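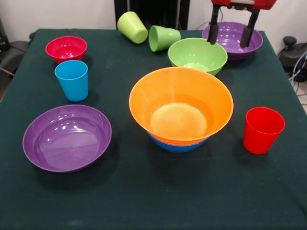
Progress Report to the Vakasby Program Office
Evaluation of the Prurkik tableware handling kit
Oct 26, 2023

Prepared by Monique Coste, project lead, with Gaëtan Tanguy and Tsegereda Wubshet

1. Purpose of the work
The program office has asked whether the Prurkik kit can be recommended to community kitchens for sorting plastic bowls and cups. The offer comprises a single arm with a two-finger gripper, the control software and a year of telephone support from Yimer. Trials are carried out at table height on a green cloth. Bowls are presented singly or nested, and cups are presented upright or lying on their sides. The arm is placed at one side of the table so that its reach across the full surface can be judged. 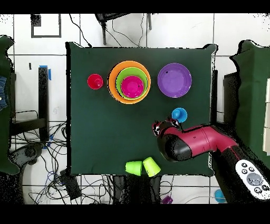 2. Progress to date
The first trial block of 300 handling attempts is finished. A second block of 151 attempts, limited to nested bowls, has been logged and is being checked by Bastien Pichon. Separating a bowl from the one beneath it remains the slowest task, and the supplier has been asked for revised grip settings. Cups on their sides have been added to the plan at the request of the kitchens.

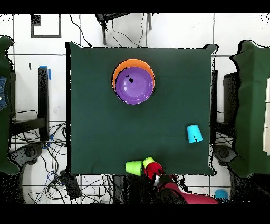
Can the kit be set up by kitchen staff without a technician?
Staff can complete the basic installation from the printed guide, but calibration still needs a trained person. Yimer has offered a half-day course, which we recommend be included in the purchase price.

3. Service and support
The supplier's response to written queries has been satisfactory. Two matters are open: the length of the warranty on the gripper, and the supply of spare fingers – both were raised with Maxence Lefèvre at Yimer and a written reply is expected.
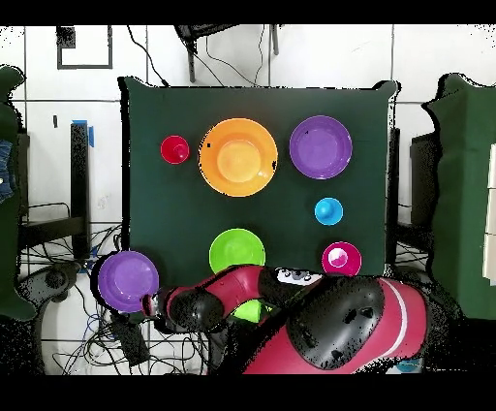 The remaining budget will be directed to placement trials near the limits of the table. These were not covered in the supplier's own test sheet. With the gripper at the rim of a purple bowl beyond the lower-left corner, the arm stretches over a lime green bowl, and the layout plan will need to allow for items lying under its path. A target of 900 attempts has been set for this stage. The final report, with a recommendation on purchase, will be submitted in February.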